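Sourdough rye keeps collapsing in the middle
Forum > Bread and baking > Rye and whole grain
Started by skellmont_baker, 19 June 2020

skellmont_baker
Hello all. I have been baking wheat bread for two years and now I try to make a 100% rye in a tin. Three loaves, three times the same problem: the top is flat or even a little sunken, and under the crust there is a gap as wide as my finger. The taste is very good, but my wife says it looks like somebody sat on it.
My recipe is 560 g of whole rye flour in total, water the same weight, salt, and 110 g of starter from the fridge. It rises until it touches the rim of the tin, then I bake. The kitchen is warm at this time of year. What am I doing wrong?

Fuentealba
It is overproofed. Rye does not wait for you. When you see small holes opening on the surface, like pinpricks, it must go in the oven. If you wait for the rim you are measuring the tin and not the dough.

zimadano
I don't agree that it is only the proofing. With a starter straight from the fridge there is not enough acid in the dough, and the enzymes in the rye eat the starch during baking. Then the middle cannot hold itself. Feed the starter two times before and use more of it. I put almost half of the flour in the sour.

Fuentealba
Half is too much for a warm kitchen, he will get vinegar. Also a gap under the crust with a good crumb below is a classic sign of too long proof. Skellmont, how is the crumb? Gummy or not?

skellmont_baker
Not gummy in the last one. In the first one yes, but I cut it when it was still warm, I know I should not.

Brulto
You need to leave it wrapped in a towel until the next day before cutting. My grandmother waited two days and we were not allowed to go near it.
I want to ask also about the size of the tin. My old one takes a dough of 853 g exactly (I have it written on the bottom with a marker) and if I put more, I get the same flat top as you have. How full do you fill it before the rise?

skellmont_baker
Maybe three quarters full. Is this too much?

Brulto
Yes. Two thirds at the maximum, and smooth the top with a wet spoon.

zimadano
The fill level changes where the dough ends, but it does not make a gap under the crust. I am sorry, I still say it is the acid. Please try one loaf with a fresh sour and change nothing else, then we will know.

Fuentealba
Change nothing else and proof it to the rim again? Then we will know nothing, because it will be overproofed again.

Barnabás Sipos
I think both of you are partly right. I had this problem in March, when I moved and got a different oven. Three things helped me, in this order.
First, I feed the starter in the evening with all the rye that goes to the sour, and it stands overnight. In the morning it smells like apples. If it smells like nail polish, I begin again.
Second, I stop looking at the rim. I sprinkle flour on the top, and when the flour shows cracks the size of a coin, the tin goes in.
Third, a very hot start for ten minutes, then much lower for a long time. My oven was weak at the beginning and the crust was made too late – the dough went up and then it fell down again. An oven thermometer showed me that the dial was lying to me.
For the fill level I agree with Brulto. About the acid I agree with Zimadano, but one third of the flour is enough in summer. If you write here which flour you use, I can also tell you if I would change the water, as the coarse one from the mill drinks much more than the fine one from the shop.
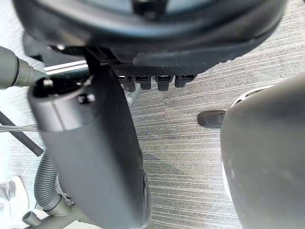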